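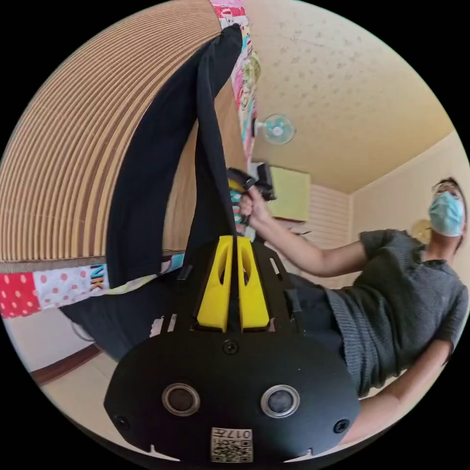

*Black fabric between the finger pads, second gripper just above it.*

Nov 26, 2024

I spent most of this week on the replay tool for the folding policy. The planner was fine on light towels and kept failing on anything black. Mariann Tóth guessed the segmentation was losing the fold edges, and the logs agree with her. On dark cloth the mask merges with its own shadow, and the grasp point drifts toward the middle of the shadow.

I made two changes. The mask now runs on a gamma-corrected copy of each frame, and the planner throws out any grasp point that moves too far between frames. I reran all 796 demos overnight. Before the change 490 of them gave a usable grasp track. I'm still checking the new output by hand, so no second number yet.

Xiaoqing Duan wants the width signal from both grippers synced before we retrain. There is a 4 ms offset between left and right that I haven't found the source of. The timestamp code in Filetti is next.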